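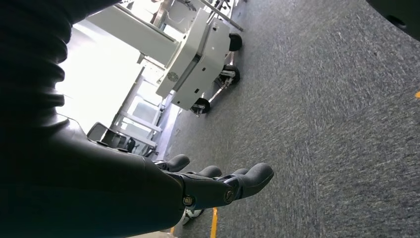
Black robot hand, white wheeled base and a bit of our gray carpet.

Come work next to the robots at Bitley!

Hi, I'm Abla Harb, and I run the returns floor. We handle 265 parcels on a normal shift, and since April the robots have been taking over more of the lifting and carrying. That has changed everybody's day – less hauling, a lot more watching, sorting out jams and deciding what gets done next. Some of my crew love it, some miss the old way (Thảo still does the heavy shelf herself when she's in a mood).

I need two floor operators. You'd start the machines up, keep the walkways clear, take over by hand when one gets stuck, and tell our engineer Ravinder what's bugging you. He does listen!

No robot experience needed, we train you for 34 paid hours. You should be OK on your feet and happy to speak up. Nobody on the present crew is losing hours over this, and I have that in writing.

Early shift starts at 6:30 a.m. To apply, send me a few lines about jobs you've had, and put job 786 in the subject – no fancy resume, please.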